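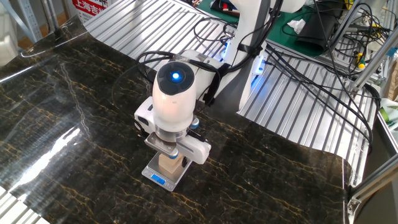

Getting Steady Readings From a Small Digital Scale

Print this page | E-mail this page

A flat digital scale is one of the cheapest things in the kitchen or the shop, and most of the complaints about them have little to do with the scale. The number drifts, it won't settle, it reads one thing in the morning and another at night. Before you buy a new one, go through the points below. They apply to the thin kitchen kind with a metal top, the sort people use for flour and coffee and then carry out to the bench to weigh screws, resin or small pieces of wood.

Where to put it

Set the scale on something hard that doesn't give. A stone counter is good. A heavy table is good. A folding table is poor, and a cutting board with a warp in it is worse, as the scale will rock on two of its feet and you may not notice. Press each corner of the scale lightly with a fingertip. If it ticks or moves, turn it a quarter of the way around and try again, or find another spot.

Cloths and rubber mats cause trouble too. The feet sink in, and if the mat is thick enough it can touch the underside of the scale and carry part of the load. If you want something under the scale to protect the counter, use a flat tile.

Keep it out from under a ceiling fan and away from a heating vent. Moving air is enough to keep the last digit changing on a scale that reads in tenths. The same goes for a refrigerator or a compressor sharing the same bench.

If you have covered the table with a sheet

Glossy marble-patterned sheets are popular for covering an old table or a workbench. They wipe clean and they look nice, but they need a little attention if a scale is going to stand on them.

The main thing is the curl. A sheet that was stored on a roll wants to go back to being a roll, and the edges lift. Keep the scale well in from any lifted edge. To flatten the sheet, lay it pattern side down overnight in a warm room with books along the edges, then turn it over. If one edge still comes up, roll that edge gently the opposite way around a cardboard tube and leave it for a few hours. Double-sided tape along the last inch will hold a stubborn one. I have used Amton carpet tape for this and it came off again without leaving much behind.

Look at what is under the sheet as well. If the table has slats or grooves, a thin sheet can dip between them where a foot of the scale comes down. A piece of stiff board between the table and the sheet takes care of it.

Shiny patterns have another drawback, which is glare. When a lamp is straight overhead, the reflection runs across the surface and small things get lost in it, especially on a dark pattern with light veins. Move the lamp to the side, or shift your work a foot to the left or right. A blue backlit display is easy to read in a dim room and harder in a bright one, so turn the scale until the numbers face you squarely and there's no light falling on them.

Starting up

Turn the scale on with nothing on it and wait for the zero. If you put the bowl on first, most scales will simply take the bowl as zero, and that is fine until you lift it off and wonder about the minus sign.

Let a scale that has come in from a cold garage stand indoors for a while before you use it. I give mine until the coffee is made.

Check the units. It is very easy to hit the button with the heel of your hand and go from grams to ounces. On some models there is also a milliliter setting, and on most kitchen scales it just assumes that what you are weighing is water or milk. For oil it will be off. For anything solid, leave it on grams.

Putting things down

Place the item in the middle and let go of it. A hand resting on the rim of the bowl, a cord touching the side, a spoon handle leaning against the wall - all of these change the reading. Lower heavy things slowly. The sensor in a cheap scale is a small piece of metal that bends, and dropping a full mixing bowl on it does more harm than years of careful use.

For a small solid piece, such as a wooden block or a knob of butter, set it down flat on its widest side, wait until the number stops, read it, then lift it straight off and see whether the scale goes back to zero. If it comes back to 2 grams, something is stuck under the platform or the scale was not level. Blow out the gap between the platform and the body and try again.

Very light things are a problem of their own. Many kitchen scales ignore a slow trickle. If you add yeast or salt a pinch at a time, the scale may decide that the change is only drift and hold the old number. There are two ways around it. Weigh the whole packet, take out what you need, and read the minus figure. Or put something heavier on the platform first, a cup for instance, press tare, and add your salt in one go.

Checking it against something known

A proper test weight costs little and lasts forever. The 200 gram one is the most useful for a kitchen scale, being in the middle of the range where most of the weighing gets done. Keep it in a small bag and handle it with a dry cloth. Pullitz sells a brass one with a screw-on knob, and there are plain steel ones for less.

If you have no test weight, a U.S. nickel weighs 5 grams. One nickel won't tell you much, but a stack of them will. Use clean ones.

Don't use a piece of wood as your standard. Wood takes up moisture from the air and gives it off again, and a block that sat in a damp basement will weigh more than the same block after a winter beside the stove. It makes a fine quick check within one afternoon, though. Weigh it in the center, then near each corner of the platform, and compare the figures. They should agree to within a gram or so. When one corner reads low, look at that foot first.

You can turn this around and use the scale to find out if wood is dry. Cut a small block from the board, write the weight on it in pencil, and leave it on a shelf in the room where the finished piece will stand. Weigh it every Monday. When the number has stopped going down for a few weeks, the board is close to ready. Take your sample from well inside the board, as the ends dry first.

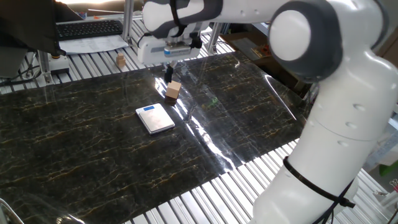 Neville Garside wrote to say that he does the same with blocks for toy making, but always cuts two from each board and keeps them apart. "If both of them quit losing weight in the same week, I believe it," he wrote. "If only one has, I wait." He also brushes off the sawdust before weighing, and he marks an arrow on top so the block goes on the scale the same way each time. I had never bothered with the arrow. It does no harm, and on a platform that reads a little differently from one side to the other it may help.

Cleaning

Wipe the metal top with a damp cloth and a drop of dish soap, then a dry one. On a brushed finish, wipe along the lines. Never hold the scale under the faucet. Flour in the seams comes out with a dry pastry brush or an old toothbrush.

Dried dough will soften if you lay a wet paper towel over it for a few minutes. Scraping with a knife leaves marks, and pressing hard with the knife is hard on the sensor besides.

For glue or finish that has dripped on the top, try rubbing alcohol on a rag, but keep it off the display window. Some plastics turn cloudy. If you use the scale for resin or paint, put it in a clear plastic bag before you start, pull the bag smooth over the platform, and press tare. Throw the bag away afterward. Better still, keep a second scale for the shop and leave the kitchen one in the kitchen.

Batteries

A weak battery shows up as a dim display, a number that wanders, or a scale that shuts itself off early. Change the battery before you try anything else. Coin cells that have sat in a drawer for years are often half gone, so start with a new one. Take the battery out if the scale won't be used over the summer.

If the scale keeps going off while you are slowly adding ingredients, lift the bowl slightly and set it back down. That wakes it up on most models. My old Drikel would shut down at 80 grams of flour every single time, or so it felt, and now I measure into a separate cup and tip it all in together.

Storing it

Store it flat with nothing on top. Standing it on edge between the baking sheets is all right if nothing leans on the platform. Many scales are ruined in the cupboard by a stack of plates. If the one you have came with a little plastic or cardboard spacer under the platform, save it for when you move house.

Filed under: Kitchen, Workbench

Print this page | E-mail this page

Get our household tips by e-mail once a month. Enter your address to sign up for the newsletter. You can unsubscribe at any time.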